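The Ondar open day begins with a shoe inspection. I failed mine (open heels, in February) and was issued rubber overshoes in a size meant for somebody's uncle. In these I squeaked through the next two hours behind a group of 10, most of whom had come for the free loaf and made no secret of it.

Ondar bakes sandwich bread, pound cake and a rye it is very proud of. The plant is at the far end of a bus line, past the tire shop, and you smell it two stops early. Our guide, Edin Živković, had a headset microphone that worked whenever he was telling us to keep left. For the fermentation room we got his lips moving.

What I caught of it was good. The mixer takes a batch big enough to bathe in. The rye starter lives behind a locked door and is spoken of the way other families speak of a difficult grandmother. The cooling spiral is the best thing in the building: loaves ride up it for 60 minutes, going nowhere in particular, and a child near me asked if she could have a turn. She couldn't. I'd have liked one too. 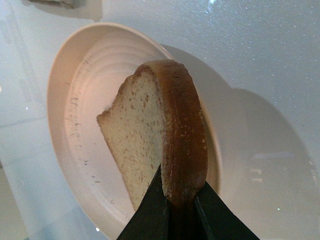
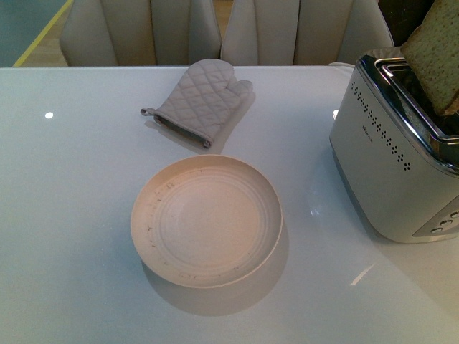 Costel Papadopoulos

We had been promised a slicing demonstration, but the slicer was down for cleaning, so we looked at it through a window. Edin described the blades with real feeling. A man in a Rullow cap wanted to know why the store's bread is always sliced too thin, and was told that this was a matter for the store. He wrote that down.

The tasting was run like a passport office. One line for plain, one for rye, and no changing lines. The rye deserves its locked door. The butter came in those foil packets that open only onto your sleeve.

Visitors are let in twice a year, in February and November. Tickets are 4 dollars, overshoes included, and you have to give the overshoes back. The loaf is handed out at the exit. Mine was half gone by the tire shop.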